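The Pot from Kamatstead

My grandmother left me the house in Premholm, and with the house came her soup pot. My aunt wanted the pot. She did not say this to me, but she said it to everybody else in the family, and in March the news came to me also.

I should explain that it was not a valuable pot. My grandmother bought it in Kamatstead when she was newly married, in a shop called Valtonen, where they sold pots and nails and paper for walls. She carried it home on the bus, on her knees, with her hat inside it. On Sundays she made barley soup in it for all of us, and when the soup was finished we children fought for the right to scrape the bottom.

My aunt always won. She was then a grown woman with two children of her own, but she fought like one of us.

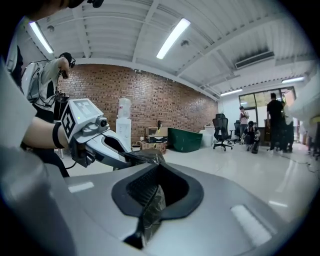
So I wrote her a letter. I am slow at letters. The first one was too polite and the second one was too angry, and I burned both in the stove. The third had only one line: "Come and eat, and we will talk about the pot."

She came with the bus from Trakmont, which takes 2 hours when the road is good. She was wearing her black funeral coat and she carried an empty bag. I looked at the bag and she saw me looking at it.

"It is for my shoes," she said.

I had made the barley soup. I had no recipe, because my grandmother kept it in her hands and did not write it down. I put in the bones and the carrots and the barley, and then I stood over it the whole morning and worried. My aunt sat at the table, took one spoon, and closed her eyes.

"Too much salt," she said.

She ate three plates.

After the meal I washed the pot and put it down on the floor by her chair. It looked smaller there than it did on the stove. We both sat and looked at it for a long time, as people look at a dog that must choose an owner.
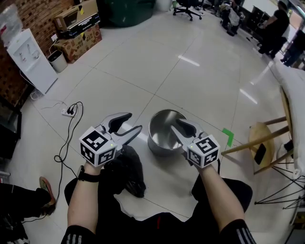

The pot on the floor, with nothing in it.

"What would I cook in it?" my aunt said at last. "I am alone. I eat an egg."

"You could make soup for 6 and freeze it."

"I do not like frozen soup."

"Then why did you want it?"

She turned her spoon over on the table, and back again. Outside the neighbor was calling his hens. I thought she would be angry, and I was ready for that, I had my answers prepared from the night before. But she only asked if there was some soup left. I said there was a little, in the blue bowl. She got up, took the pot from the floor, poured the soup back into it and put it on the stove to warm.

We ate it standing, from the pot, with 2 spoons. When we came to the bottom she pushed my hand away with her elbow.

The last bus went without her. I made a bed for her in the small room, and I put her bag on the hook by the door. Her shoes were in it.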